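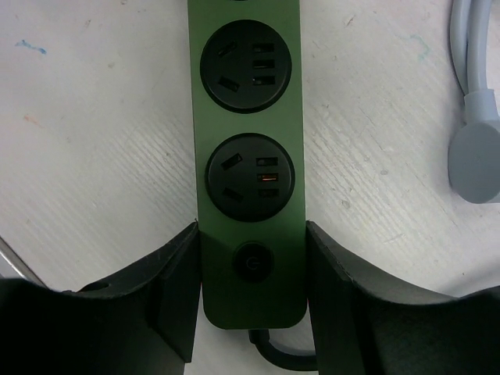 1. What We Set Out to Test

Our group was assigned "household electrical safety" for the design unit, and the course handout claimed that a multi-standard power strip is the practical answer for a shared student house. I was not convinced by that sentence in December and I'm less convinced now. A round outlet that takes two slanted blades on one side and has three more slots on the other is promising to accept nearly everything. Things that accept nearly everything tend to hold nothing very well.

Zhiqiang Jiang wanted to compare prices. Kamol Nuchit wanted to compare looks, which got voted down. We settled on three questions: does a plug sit firmly, can a person read what the strip is telling them, and does a bystander understand which openings are live?

2. Readability

The power button carries a faint gray symbol on black. We had 17 people from the Galum dorm tell us whether a strip was on or off by looking at the button alone, at arm's length. Only 10 were right, and guessing would have done about as well. The Juken leaflet we were given calls this kind of marking "intuitive." I'd like to know who they asked.

There is also the matter of color. Our supervisor thought a green strip would read as "safe." I found no support for this in our answers, and one person thought green meant it was switched on, so if anything the color got in the way.

3. Exposed Contacts

On one of the strips you can look into a middle slot and see a bright orange-copper piece of metal. Seeing metal in a slot proves very little about danger, and an earlier draft of this report overstated it. I have taken that paragraph out. What we can say is that our bystanders noticed it and didn't like it.

4. Covering the Outlets

The second half of the project looked at whether unused outlets should be covered at all. Commercial covers such as the Kidovico ones cost money and get lost. Kamol argued that any small object resting in the socket reminds people to leave it alone. For the tabletop layout we used little colored blocks, a light blue one and a yellow one, as stand-ins on a cream-colored strip. They mark the outlets. They do not protect anybody, and I objected to the word "cover" in our slides for that reason.
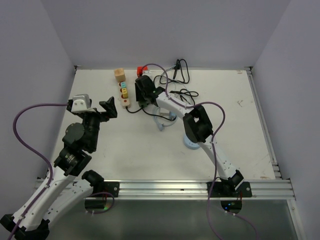
Yolanda Szabo disagreed with most of this section when she read the draft. Her view was that a marker changes behavior even if it stops nothing, and that I was grading a reminder as if it were a lock. She also pointed out that we never tried the Kidovico covers ourselves, so calling them easy to lose was hearsay.

The second point is fair and I have no answer to it. On the first, I would want to see the behavior change measured before it goes into anyone's conclusion, ours included.

5. What Is Still Missing

We never got to plug firmness. The spring gauge from the Gallagher lab went back before our turn came.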